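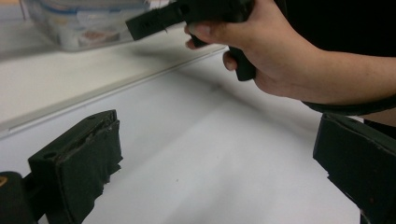

Famisness will start taking food storage containers at its Clostmont swap shelf in February, and the folks there would love it if you went through your cupboards before then (we all have that one cupboard!). Boxes need to come with a lid that closes, washed and dry, and it's 2 per household to begin with. 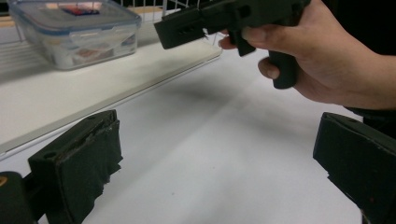

The shelf has room for 36 boxes, so anything extra will go along to the sister shelf in Colever, where they have been asking for lunch-size ones for quite a while now.
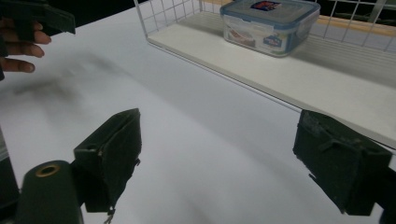
A lidded food container in a white wire basket.

Clip lids are very welcome, and so are the plain press-on kind, and please do peel off old labels if you can manage it, though a little warm water usually gets them off at our end too.
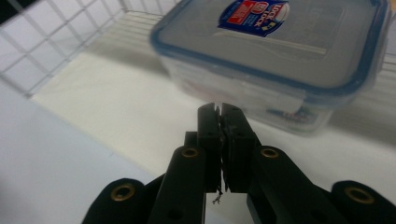

Pugh wrote in to ask whether lids without boxes could come as well, having saved a whole drawer of them, and the answer is a happy yes, as long as the size is written on a bit of tape.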